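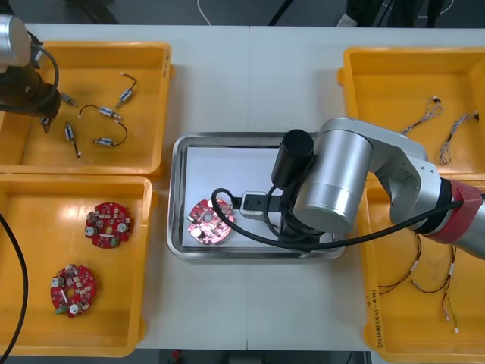
Choosing a gripper from a catalogue is a little like choosing a spouse from a passport photograph. The figures are all there, taken under good light and against a plain background, and none of them tells you how things will go on a wet morning in February. A gripper's data sheet will give you stroke, closing force, mass and repeatability. It will be silent on the subject of wire. Yet much of the work people would most like to hand over to a robot looks like the bench that runs through these pages: yellow bins, a metal tray in the middle with a white sheet in it, round red circuit boards, and cables with little white connectors that have no fixed shape and no wish to acquire one. Nothing in such a bin lies the way it was drawn in the CAD file. Before you spend the department's money, you have to find out how a gripper copes with that, and the finding out is what we mean in this chapter by a trial.

By the time you reach Chapter 7 you can move an arm from one pose to another, you know why a calibration goes stale, and you have probably driven a fingertip into a table at least once. If you haven't, you may be working from the simulator, where tables are more forgiving. What we have avoided so far is the question of comparison. Given two grippers, two cameras or two controllers, which is better, and how would you persuade someone who has already made up their mind?

7.1 A trial that went wrong

We begin with a failure, partly for instruction and partly for company. Lamisi Addo was asked to choose between a Jelteck parallel gripper and a rather dearer one from Tallell. The job was to lift mixed electrical parts out of bins and lay them in a tray. She planned it sensibly: 200 picks with each gripper, same parts, same bins, same operator. The Tallell won by a margin wide enough to make everybody stop reading at the second line of the report.

Then the Jelteck was put back on for a demonstration and did beautifully. It had been tested first, you see, while the operator was still learning the job. It had also been tested in the late afternoon, with low sun coming across the bench and bouncing off the tray. The Tallell had enjoyed a practised operator and a flat grey morning. Addo's numbers were perfectly good numbers. They compared an afternoon with a morning, and did so with some precision.

She ran the whole thing again with the grippers swapped every few picks, in an order drawn up beforehand and taped to the wall where she couldn't argue with it. The gap shrank to something you would want a magnifying glass for. We shall meet both sets of data again in section 7.4, where they are worked through in full, and where the reader may enjoy being wrong about them in private.

7.2 What the camera is for

It is tempting to treat the camera as part of the furniture and the gripper as the thing on trial. In practice the two are married. A fixed camera over the table takes in all the bins at once, and it loses sight of a part at the exact moment a large piece of arm comes down on top of it. A wrist camera travels with the fingers and looks where they look. It gives up the wide view in exchange, and much of what it does see is finger.
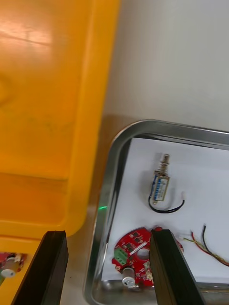
So the fair question is which view the task needs at which stage. For deciding what to fetch next, the overhead view is hard to beat. For the last few centimetres, when a fingertip has to land on one side of a thin lead and stay off the other, you want to be close. A polished tray rim makes life harder for either one: it throws back highlights that slide about as the arm moves, and an eager edge detector will follow them anywhere. White paper under the parts helps a good deal with dark wire. It helps much less with a white connector, which sinks into the sheet like a polar bear, and a trial that scores only the easy colours will come out flattering everyone concerned.

Fingers matter here too. A blunt, narrow tip gets in among parts that a broad pad would shove aside, and a dark matt finger won't dazzle the lens. On the other hand, a narrow tip has very little to hold with. On a solenoid, with its flat-sided body, you may never notice. On a round board crowded with components, where the safe places to squeeze are few, you will notice quite early on.

7.3 Deciding what counts

Before the first pick, write down what a success is. People resist this step, since everyone feels they know a success when they see one. Put three of them in a room and show them a board that has been lifted cleanly, carried nicely and set down on top of its own cable. You will get three verdicts and possibly a quarrel.

The Ingvarsson log, which we use for the rest of the chapter, holds 1289 attempts and was scored by 2 people who were kept apart until they had finished. Where they agreed, the attempt was kept as scored. Where they differed, it went into a separate pile, and the pile turned out to be the most useful thing in the log. Most of it was wire: one lead pinched and two trailing, or a bundle raised and then dropped a finger's width from where it ought to have gone.

A controller can be tried in the same fashion, with one extra trap. The Astau controller described in section 7.5 lets you adjust its damping between runs, and a conscientious person will always be tempted to give it one small tweak after a bad pick. Do that to one controller and leave its rival alone, and you have measured your own patience. Fix the settings first, lock them, and give the password to a colleague with a hard heart.

The remaining sections take these matters in turn. Section 7.4 deals with the order of runs and with Addo's two data sets. Section 7.5 covers controllers, section 7.6 returns to cameras and glare, and section 7.7 shows how to lay out a results table so that a reader in a hurry still comes away with the right idea. You will need the log file, a spreadsheet, and your notes on calibration from Chapter 5.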